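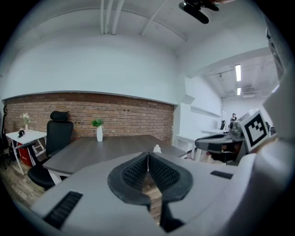
Black pads with a fine mesh texture.

Search for a topic Search

Why Don't Your Shoes Slide Off the Floor?

Have you ever run down a hallway in your socks and tried to stop? I did it all the time when I was a kid, at my grandmother's house in Clakthorpe, and I have a chipped tooth to prove it. Put on a pair of sneakers and try the same hallway and you stop right away (no chipped tooth!). Same floor, same feet. So what changed?

The word we want is friction. Friction is a force that shows up when two things touch and one of them tries to slide across the other. It pushes back against the sliding. You can't see it, but you use it every minute you're awake. You use it to hold a pencil, to turn a doorknob and to sit in a chair without sliding off onto the rug.

Rub your hands together

Let's make some right now. Press your palms together and rub them fast while you count to ten. Feel the heat? Friction took some of the energy of your moving hands and turned it into warmth. Now put a drop of dish soap and a little water on your palms and try again. They slide much more easily and don't warm up nearly as much. The soapy water gets between your hands and keeps the skin apart, so there's less for the friction to work on. Wash off before you touch anything important - I once dropped a full jar of beets this way.

Bumps you can't see

Run a finger over a kitchen plate. Smooth, right? If you had a very strong microscope, you'd see that the plate has tiny hills and valleys all over it. Nearly everything does. When two surfaces touch, the tops of the hills press together, and in those spots the materials can even stick to each other a little. To slide, you have to break all those little sticky spots. Push the surfaces together harder and more of them touch, so there's more friction. That's why a full laundry basket is harder to shove across the floor than an empty one.

What something is made of matters too. Rubber is soft, so it squishes down into the valleys and touches in lots of places. Ice is hard and has a very thin slippery layer on top, so your boots don't get much to hold on to.
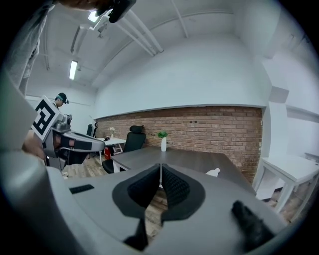 Lots of things that need a good hold have a pattern on them. Look at the bottom of your sneakers, or the lid of a toothpaste tube, or the handles on your bike. Some patterns are big and chunky, like the tread on a tractor tire. Others are tiny, like the dimples covering the black fingertip pads in the photo, which have a smooth rim running around them so you can compare bumpy and plain. Tread on a tire has a special job in the rain: the grooves give the water somewhere to go, so the rubber can still touch the road. Your own fingertips have a pattern as well. Go look at them! Scientists are still working out everything those ridges do, which I think is pretty great for something you carry around all day.

The notebook trick

My friend Bhupendra Nishad showed me this one, and I didn't believe him until I tried it. You need 2 notebooks with 100 pages each. Open them both from the back and lay the pages over each other, one from the left, then one from the right, all the way through. It took me a whole cup of cocoa to finish. Now grab the spines and pull straight apart.

Good luck! Each page only grips its neighbor a tiny bit, but when you pull, the pages also get squeezed together, and all that friction adds up. My nephew Waqas and I pulled for 90 seconds and only managed to bend a cover. To get them apart, flip the pages loose again a few at a time.

Try it on a ramp

Lean a cutting board on a couple of books and set an eraser, a coin and a bottle cap near the top. Lift the board slowly. Which one slides first? Write down your guess before you lift, then wrap the coin in a rubber band and see if it changes places.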